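Thread on fitted sheets that don't stay flat. August, guest room in Tustlow, Bastos mattress, Skumuvby sheet. 100 percent cotton, 300 thread count. Long thread, mute as needed.

---

Starting state. Folding surface is the bed, so there are papers on it along the far side and a blue cloth in a heap. Look at the creases. They run diagonally, and diagonal creases are a tension problem. Ironing won't touch them.

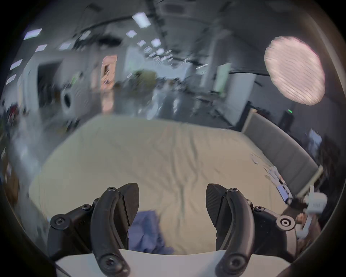

---

a loose sheet wrinkles at random, a skewed one wrinkles on the bias. check whether the long seam is on the long side before you buy anything

---

Agreed, and that is the first check. On a mattress that is close to square it's easy to put a fitted sheet on turned by a quarter. It goes on. It will never lie flat. Find the care tag, note which corner it was sewn to, and put it at the same corner every time.

---

Second check: pocket depth. Measure the mattress at the side, with the topper if there is one. The pocket should be deeper than that by 5 cm. Less and the corners ride up. Much more and you get slack, and the slack moves to the middle as soon as someone sits down.

---

Third check: shrinkage. Cotton shrinks more along the length than across. Skumuvby prints a pocket depth on the package and doesn't say whether it's before or after washing. I measured mine after the third wash and it had lost enough to matter.

---

Clips. I tried the Grudex ones. They hold the edge, they don't correct skew. If the sheet is on crooked, a clip locks it in crooked. Small light-blue clip at the far left corner, tag over toward the far right, creases still fanning out from the center. 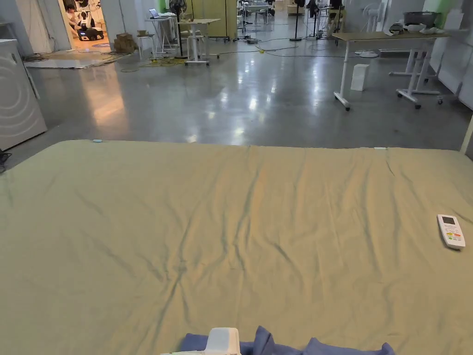
Order of work from this point: everything off the bed first, including the blue fabric and the AC remote. Unhook all the corners. Hook one corner, then the one diagonally opposite, then the remaining pair. Doing adjacent corners first pulls the whole sheet toward one side.

---

Then smooth from the center out with the flat of the hand. Tuck the elastic fully under the mattress. Clips go on last, if at all.

---

Drying matters too. Take the sheet out slightly damp and put it on the bed that way, with the AC on dry mode and no blanket on top until it's done. Over-dried cotton sets its creases in the drum.

---

Open item: whether a 300 thread count sheet relaxes faster than a heavier one on the same mattress. I have only the one size to test with. Will add to this thread after the next few washes.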